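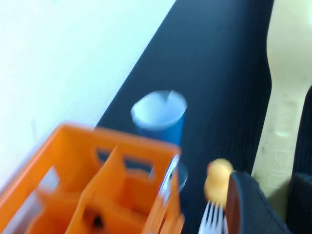
The woman who looks after the supplies table at the Lallum after-school club in Illby did not want her name in this article. "Write about the boxes," she told me on the phone, so on a Wednesday I went to talk with her about the boxes.

The club takes children from the age of three. They eat a small meal together at the end of the afternoon, and before it they play, and for a long time both things happened from the same cupboard. She says the cupboard was the problem. "Everything had a place, but the place was behind a door. A child of four does not remember what is behind a door. I also do not remember it."

Her answer was the open caddy. She likes the orange kind with six compartments, three in the front and three in the back, and a slot in the raised back panel where the hand goes in. She looked for one a long time in the shops, and then she found what she wanted at Winik, a store for household goods that is closed now. "It was made for bottles, I think. But I saw the six rooms and I thought, spoons."

I asked why she does not use a normal drawer tray for cutlery. She was quiet for a moment before she answered.

"A tray is flat, and it stays where you put it. With a caddy I can say to a child, please bring it to the table. Then the child is a waiter. They are very serious about this."

On the front rim there are small white labels, each one with a single character written by hand in black. She prefers this to a printed picture of a spoon or a fork. Her opinion is that children who are starting to learn their signs should meet them in many places, also on a box. "They read it aloud when they go past. Not every time. But sometimes I hear it from the kitchen, and I am happy."

The tidying game, as the club calls it, begins with the caddy empty and everything on the table in front of it. The plastic cutlery goes down in a loose pile, and the foam blocks go in with it.

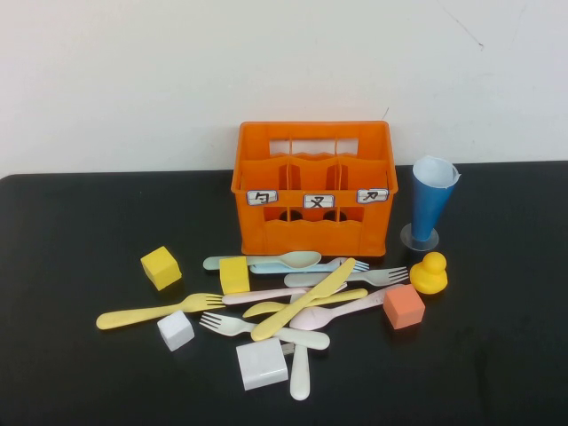
"The blocks must be there," she said. "If there is only cutlery, it is work. With a yellow block in the middle you have to decide something."

And the rubber duck?

"The duck is the guest. It does not go in the box. The first week I had no rule for the duck and there was a big discussion, so now there is a rule."

She also has strong feelings about cups. The blue one, shaped like a cone, stands on a round clear base next to the caddy and has a paper liner folded into it. Without a base, she explained, a cone is a bad idea in a room with small children. She learned this with juice. I asked if she would not prefer a cup with a flat bottom, and she said of course, but the children like the cone because it looks like ice cream.

A longer session of the game takes 28 minutes, and she does not let it go over this. After that the forks become airplanes. With the three-year-olds she stops after 8 minutes and finishes the rest by herself, while they wash their hands.

We talked also about the table. She wants it black and without a pattern, so a white fork can be found quickly. A colleague from the Ortuño club, on the other side of the town, uses a tablecloth with fruit on it, and the two of them do not agree about this. "She says black is sad. I say, come and look for a spoon on your strawberries."

Before I left I asked what she would buy if the club had more money. I expected a dishwasher. She said she would like a second caddy of the same model, because on full days two children want to carry it, and the slot in the back has space for one hand.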